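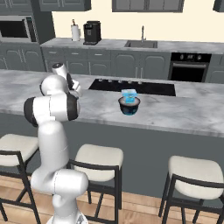

Kitchen island, marble top, with robotic arm (render)

Hello all,

On the sorites thread, Isamu Wada wrote:

> If 1,000 grains are a heap, and taking away one grain never
> changes a heap to a non-heap, then one grain is also a heap.
> I deny the second step. There is a sharp line, we only
> cannot know where it is.

I have a difficulty with this. Suppose the line is at 360 grains. What fact makes it 360 and not 359? Our use of the word does not decide it - we never use it so finely. Isamu says the fact exists but is hidden. I would like to hear what kind of fact it is.

Maluleke's paper, which Ila sent to the list in April, treats this on about 20 pages. I have read only the first half, so please correct me if the answer comes later.

Best regards,
Foridetti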